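Ticket: Exhibitor portal, stand booking will not submit
Opened by: Carola Wunderlich, Hornasside Fruit Growers
Assigned to: Reinhold Janssen
Date: 20 Nov 2023
Status: Open

Trying to book a stand for the Bostden fruit and cold storage fair in July. Form stops at step 3 with "stand area not valid". We need 16 square meters. Tried two browsers, same result.

R. Janssen: Hall B has a minimum of 60 square meters set by mistake. Changed it. Please try again.

C. Wunderlich: Step 3 works now. Confirmation email has not arrived.
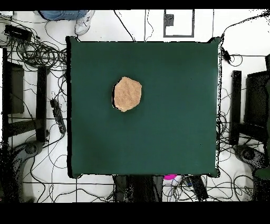 R. Janssen: Mail queue was stuck with 137 messages in it. Restarted and all sent. Your booking is saved, so please don't submit it twice.

C. Wunderlich: Email received, but the congress passes are missing from the invoice.

R. Janssen: Passed to Jana Teuber in billing. Leaving this open until she sends the corrected invoice.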